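Carnton Moffat (robot kit)

The Moffat is a two-arm robot kit sold by Carnton for shared lifting and carrying work indoors. Announced in May, units shipped the same year. It replaced the single-arm Burnska, which is still supported but no longer sold new. Sometimes listed as "Moffat Pair" in older dealer price sheets, same product.

Overview

Sold as a kit, not a finished machine. Buyer gets two arms, two grippers, controller, cabling and a license for the Narnport software. Base and power supply are extra, a point raised in most reviews. Assembly takes a day or so for someone who has built one before, longer otherwise.

Main use is moving furniture and flat panels with a person working alongside. Also bought by teaching labs, mostly for the grippers.

Grippers

Parallel type, two fingers per hand, linkage driven. Black finish. Pads at the fingertips come off with a hex key and are treated as a wear part, packs of 4. Carnton quotes a lifetime of 200 hours for a pad under heavy use, reviewers have generally gotten more. Left and right hands are interchangable, though the calibration file has to be swapped with them.

Smooth, thick edges are the easy case. Thin sheet stock less so, and glass is excluded by the manual.

Shared handling

In this mode the arms hold while a person guides. Force limits are set per job in Narnport. The person can take a hand off at any time, the arms keep their grip until released from the controller or by the stop button. Release is slow on purpose. Early firmware was too slow, and a fix came out after complaints.
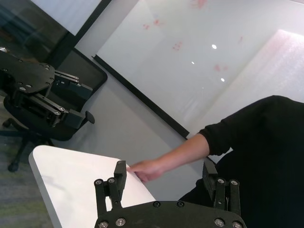
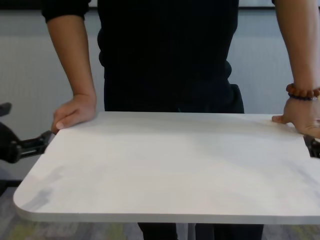 White tabletop, person and grippers at close quarters.

Software

Narnport runs on an ordinary desktop computer, wired connection only. Jobs are built from blocks (approach, grip, hold, release) and saved as text files. Job library is limited to 100 entries per controller. No undo in the editor as of version current on August 20, 2020. Scripting is possible but poorly documented, most of what is known comes from the user forum.

Burnska jobs import, but only partly. Grip and release blocks come across fine, hold blocks need to be redone by hand.

Pricing and availability

List price at launch was $1,036 a month on lease, two-year minimum. Outright sale by quote only. Spare pads and cables are stocked by dealers, arms go back to Carnton for repair. Turnaround on repairs varies alot by region.

Reception

Generally good. Praise for the hold behavior and for how little floor space the kit takes up. Complaints about the manual (thin, badly indexed), the cost of the base, and fan noise from the controller. Several reviewers said the lease terms were hard to justify for a shop moving only a few pieces a week. A cheaper lease without the software updates was added later, for existing customers only.

See also

Burnska
Narnport (software)
Parallel gripper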